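キューシート（音楽使用報告）

キューシート（英: cue sheet、music cue sheet）は、映画、テレビ番組、広告、配信動画などの映像作品で使用された音楽を、使用された順番に記載した一覧表である。各楽曲の題名、作曲者、音楽出版者、使用時間、使用の種類などが書かれ、著作権管理団体が演奏権や放送権の使用料を分配するときの基礎資料になる。日本語では「音楽使用報告書」「使用曲目表」などと呼ばれる場合もあるが、これらの語は店舗やコンサートの報告書類を指すこともあり、意味の範囲は完全に同じではない。

なお、音楽CDのトラック情報を記述するテキストファイルや、舞台の照明と音響の進行表もキューシートと呼ばれる。本項では、映像作品の音楽使用に関するものについて述べる。

目次
1 概要
2 歴史
3 記載事項
4 使用の種類
5 作成の手順
6 ライブラリー音楽との関係
7 広告におけるキューシート
8 電子化
9 問題点
10 関連項目

概要

映像作品に音楽を付けるとき、制作者は一般に二つの種類の許諾を必要とする。一つは楽曲を映像と組み合わせるための許諾（シンクロナイゼーション・ライセンス）であり、もう一つは特定の録音物を使うための許諾（マスター使用許諾）である。この二つの対価は、多くの場合、作品が公開される前に支払われる。

これに対して、作品が放送または配信されるたびに発生する使用料は、放送事業者や配信事業者が著作権管理団体に支払い、団体が権利者に分配する。団体は番組の中でどの曲が何秒流れたかを自分で聞いて調べることが難しいので、制作者が提出する表にたよることになる。この表がキューシートである。

「キュー」は、音楽が始まってから終わるまでの一つの区間をいう。同じ曲が一つの番組の中で三回流れれば、原則として三つのキューとして数える。反対に、二つの曲が重なって流れた場合には、それぞれが独立したキューになる。一つのキューの長さには決まりがなく、場面転換に置かれる二秒の短い音型も、数分間続く背景音楽も、同じように一行を使って記載される。

歴史

キューシートという名称は、無声映画の時代に映画館に配られた伴奏の指示書に由来するといわれる。当時の指示書には、場面の字幕や動作と、そこで演奏するのが望ましい曲の題名が並べて書かれていた。映画館の楽士はこれを見ながら、手元にある楽譜から曲を選んだ。したがって初期のキューシートは、使用した結果の報告ではなく、これから演奏するための案内であった。

トーキーの普及とともに音楽はフィルムに固定され、演奏の案内としての役割は小さくなった。その一方で、完成した作品にどの曲が含まれているかを記録する必要が大きくなり、同じ名称が報告の書類に使われるようになった。テレビ放送が広まると、番組は再放送や外国への販売によって何度も使われるようになり、キューシートは作品とともに長く保存される書類になった。

書式は長い間、制作会社ごとに違っていた。手書きのもの、タイプライターで打ったもの、録音台本の余白に書き込んだものなどがあり、管理団体の担当者はこれらを読み取って自分の台帳に写していた。表計算ソフトが使われるようになってからは、横に項目、縦にキューを並べる形が一般的になった。

記載事項

キューシートの記載事項は、作品全体に関する部分と、各キューに関する部分に分かれる。

作品全体に関する部分には、次の事項が書かれる。

作品の題名（シリーズの場合は各話の題名と話数）
原題および別題
制作会社の名称と連絡先
作品の長さ
最初の放送または公開の時期
音楽全体の合計時間

各キューに関する部分には、次の事項が書かれる。

キューの番号
楽曲の題名
作曲者、作詞者、編曲者とそれぞれの持分
音楽出版者とその持分
権利者が所属する著作権管理団体
使用の種類
使用時間

持分は百分率で書かれることが多い。作家の持分と出版者の持分をそれぞれ百とする書き方と、両方を合わせて百とする書き方があり、どちらの方法を使うかは提出先の地域の習慣によって決まる。二つの方法が一枚の表の中で混ざると計算が合わなくなるため、提出先の書式を最初に確かめることがすすめられている。

録音物の識別番号や楽曲の識別番号を書く欄は、必須である場合と任意である場合がある。同じ題名の曲は非常に多いため、番号があれば照合は容易になる。

使用の種類

使用の種類は、音楽が映像の中でどのような働きをしているかを示す区分である。区分によって分配の計算に使う係数が変わることがあるので、時間と同じくらい重要な項目とされる。名称と略号は団体によって違うが、次の区分が広く見られる。

背景音楽
登場人物には聞こえていない音楽で、もっとも数が多い。歌が入っているものと器楽だけのものを分ける場合がある。

画面内の音楽
登場人物が演奏している、または場面の中のラジオなどから流れている音楽をいう。演奏する姿が画面に見えるかどうかで、さらに細かく分ける書式もある。

主題曲
番組の始まりと終わりに流れる音楽をいう。シリーズでは毎回同じ記載になるが、各話の表で省略することは通常認められない。

ロゴ音楽
制作会社や放送局の標章とともに流れる短い音楽をいう。

一つのキューの途中で種類が変わることもある。たとえば、場面の中のラジオから流れていた曲が、次の場面では背景音楽としてそのまま続く場合である。このときは変わった時点でキューを二つに分けて書く方法と、長いほうの種類だけを書く方法がある。

作成の手順

キューシートを作成するのは、音楽編集者、音楽監督の助手、または制作会社の権利処理の担当者である。作業は音の最終的な調整が終わったあとに行うのがよい。それより前の編集データから作った表には、最後の段階で取り除かれた曲が残っていることがある。

一般的な作業では、まず編集ソフトから音楽トラックの一覧を書き出す。この一覧には各クリップのファイル名、開始時刻、終了時刻が含まれる。次に、一つの曲を切って並べた複数のクリップを一つのキューにまとめ、ファイル名を正式な題名に直す。その後、作家と出版者の情報を書き入れ、最後に完成した映像を通して見ながら時間を確認する。

時間は音楽が聞こえ始めた点から聞こえなくなった点までを測る。音量が少しずつ下がって終わる曲では、どこを終点とするかについて作業者の間で一秒から二秒の違いが出ることがある。端数は切り上げるか四捨五入するかを決めて、一つの作品の中では同じ方法を使う。

ライブラリー音楽との関係

ライブラリー音楽（プロダクション・ミュージック）は、映像作品での使用を目的にあらかじめ制作され、許諾の条件が定められている音楽である。ライブラリーの事業者にとって、放送後の分配金は重要な収入であり、キューシートが正しく提出されるかどうかは経営に直接関係する。

そのため多くの事業者は、利用者が曲をダウンロードするときに、題名、作曲者、出版者の情報を記入用の形で一緒に渡している。ライブラリー事業者のGultwoodは、公開している3676曲のすべてについて、表に貼り付けることのできる一行の文字列を用意している。同社の利用規約では、放送に使用した場合、最初の放送から21日以内にキューシートの写しを同社に送ることが利用者に求められている。

ライブラリー音楽では、同じ曲に複数の版が作られることが普通である。全体版のほかに、旋律を除いた版、打楽器だけの版、三十秒版、十五秒版などがあり、それぞれに別の番号が付く。版を区別しないで記載しても作家への分配には影響しない場合が多いが、録音物の権利については版ごとの記載が必要になることがある。

「著作権フリー」という名称で提供される音楽についても注意が必要である。この名称は、利用者が使用のたびに料金を払わなくてもよいという意味で使われることが多く、著作権が存在しないという意味ではない。作曲者が管理団体に所属している場合、放送に使われればキューシートへの記載が求められる。

広告におけるキューシート

広告は一本の長さが短く、使われる曲も一曲または二曲であることが多い。表そのものは簡単であるが、放送の回数が多く、また同じ広告に長さの違う版が作られるので、管理はかえって複雑になる。十五秒版と三十秒版で音楽の使用時間が違うときは、それぞれに表を作る。

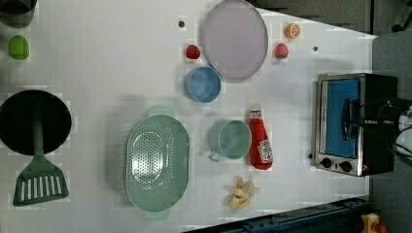
調理玩具、フライパン、オーブントースターなどを置いた白い天板

広告の最後に流れる数音の短い音（サウンドロゴ）を音楽として報告するかどうかは、扱いが分かれている。旋律として認められ、作品として登録されているものは報告の対象になるが、効果音に近いものは対象にしない団体もある。また、サウンドロゴは権利をすべて広告主に譲渡する契約で作られることがあり、この場合には作曲者が分配を受けられるかどうかは契約の文言によって決まる。

広告では、放送の記録とキューシートを結び付けるために、素材ごとの識別コードが使われる。コードの記載がないと、どの放送回にどの曲が流れたかを確定できず、分配が保留されることがある。

電子化

管理団体の多くは、キューシートをオンラインで受け付けている。提出の方法には、画面の入力欄に一行ずつ書き込むものと、決められた形式のファイルを送るものがある。ファイルには表計算の形式のほか、項目を機械で読み取りやすいように構造化した形式が使われる。

作成を助けるソフトウェアも販売されている。Pudleyは編集ソフトの一覧を読み込み、連続するクリップを自動的に一つのキューにまとめる機能を持つ。Zirovは音声を分析して曲を特定する方式を使っており、一つの作業で900キューまで処理することができる。ただし、会話や効果音の下で小さく流れる音楽については、自動の特定だけでは十分でなく、人による確認が必要である。

制作会社のLazaridisは、過去の番組667本の紙のキューシートを電子化した際に、古い表の出版者名を現在の権利者の名称に置き換えず、当時の名称と現在の名称を別の欄に並べる方法を採用した。この方法には、権利がふたたび移転したときに元の記録を失わないという利点がある。

問題点

もっとも多い問題は、キューシートが提出されないことである。制作の期間が終わると担当者が別の作品に移り、書類の作成が残されたままになる場合がある。提出されない作品に使われた音楽の使用料は、期限が過ぎると他の方法で分配され、本来の権利者が後から受け取ることが難しくなる。

記載の誤りには、作曲者名のつづりの違い、仕事用の仮の題名をそのまま書いたもの、持分の合計が合わないもの、編曲者と作曲者を取り違えたものなどがある。特に、文字の異なる言語の間で人名を書き写すときには、一人の作家が複数の表記で登録されることが起こりやすい。これを防ぐために、作家ごとの国際的な識別番号を名前と一緒に書くことがすすめられている。

作品が外国に販売されたとき、現地で音楽が差し替えられることもある。差し替えを行った側は新しいキューシートを作る必要があるが、元の表がそのまま使われ、実際には流れていない曲に使用料が分配された例も報告されている。題名が翻訳された場合には、元の題名と現地の題名の両方を記載しておかないと、放送の記録との照合ができないことがある。

個人が動画を公開する配信サービスでは、キューシートの提出を求めず、音声の自動照合によって権利者を特定する方式が広く使われている。この方式は照合用の音声が登録されている曲には有効であるが、その作品のために新しく書かれ、まだどこにも登録されていない曲には対応できない。

関連項目

プロダクション・ミュージック
シンクロナイゼーション・ライセンス
音楽出版者
著作権管理団体
サウンドロゴ
音楽編集者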